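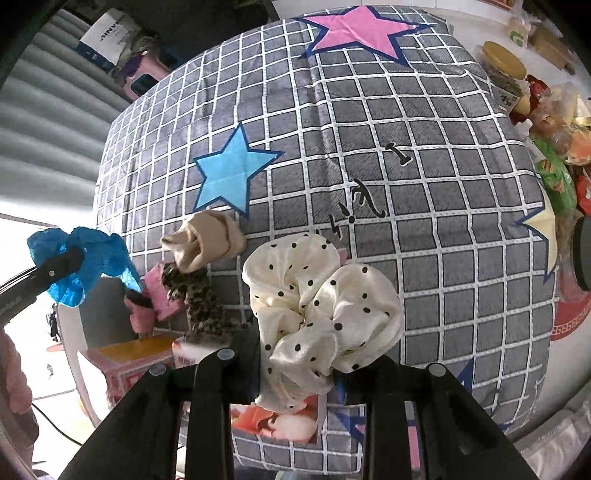
Home | Projects | News | Funding | Contact
Search this site Search Go

Kandpal hand demonstrations: progress report for the Climenell fund, July

Dear Efe,

Thank you so much for your patience over the spring, and for the kind note you sent after our last call (it went round the whole team!). I'm glad to say that the soft goods part of the work is now properly under way, and I'd like to tell you how we are getting on.

As you'll remember, we promised 2000 demonstrations of small cloth items being picked up and moved, all done by people with hand-held grippers, from which the arm at Urkness will later learn. We have 440 that we are happy with. I know that looks a long way off 2000, but a good part of the spring went on the checking, and Dariusz Zawadzka has been very strict about what we keep. Scrunchies have been a joy and a nuisance in equal measure. Satin slides, the fuzzy ones cling to each other, and none of them ever lies the same way twice.
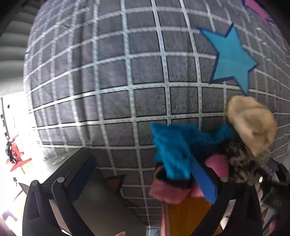

We now have 16 people trained to use the grippers, most of whom came to it quite new. Dariusz asks them to close the fingers slowly and to carry on after a poor grasp, so that the recovery is recorded too. That was his own idea, and I'm rather fond of it.

The first training run on the Harus software starts once we pass the halfway mark. We would dearly like to keep the equipment budget as it stands, and to move the travel money into paid hours for the demonstrators, if you are willing. Do ring me any morning except Saturday.

Share 3 Comments 0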